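Skuster two-door metal cabinet, light grey: a long review after a long wait

I have wanted a proper tall cabinet for our workroom for longer than I care to admit, and when the old bookcase finally gave up its bottom shelf in December I decided that was that and started looking. We share a big, bright room on the upper floor in Giltgate, with desks along one side and far too many cables, and everything we own had slowly spread across the desks until you had to lift three things to put down a cup of tea. So, a cabinet with doors. Doors were the main thing, as I am not a tidy person by nature and I like to be able to shut things away.

Elsie Grimshaw, who sits nearest the spot it was going to stand in, was all for wood. Renato wanted open shelves so he could see what was where (he is very organised and it does him credit). I got my way in the end mostly by being the one who placed the order — the Skuster came to 559 with delivery, and that was a fair bit less than the other metal one we looked at from Estrella.

It arrived flat, and heavier than I had bargained for. The box says 43 kilos and I believe every one of them. Putting it together took Dinesh Mishra and me most of an afternoon, with one long pause when we found we had put the back panel in the wrong way round and had to take out all the screws again. The instructions are pictures only and rather small ones. If I were doing it again I would lay all the panels out on a blanket first and mark them in pencil, and I would do the shelf clips before the doors go on, when you can still get your arms in comfortably. 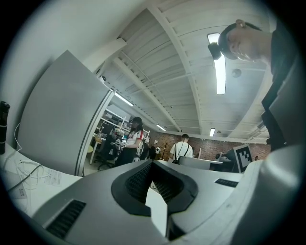
Once it was up, though, I was very taken with it. The light grey is a lovely quiet colour and sits nicely beside a white desk, and being tall it makes good use of height we were simply wasting before. The doors close with a soft sort of clunk and they have stayed straight, even with me swinging them open a dozen times a day. The shelves are strong enough for full boxes of paper, and I have stopped worrying about them.

Now for the grumbles. The feet adjust, but only a little, and our floor slopes more than they can cope with, so there is a folded bit of card under the front corner and I expect there always will be. The lock came with two keys and one of them has never turned. I wrote to the shop and a very nice person called Csenge Sipos sent out a replacement within the week, which does work, so full marks there. And the flat door panels do show fingermarks under strip lights, so keep a damp cloth handy if that sort of thing bothers you.

I should also say that a cabinet will not do anything for your cables. I had grand plans for a box of neatly wound leads on the second shelf — we have the box, it has a label, and the leads are still on the desk.

Would I buy it again? Yes, and I am already eyeing the half-height one for under the window, if Renato will let me.

Four stars out of five, the missing one being for the feet.

Recent reviews
Nakville folding step stool, six months on
Estrella desk lamp with clamp
Cable boxes compared: three sizes, one winner
Giltgate paper trays, stacking set
Skuster half-height cabinet: first impressions from Virgilio Ocampo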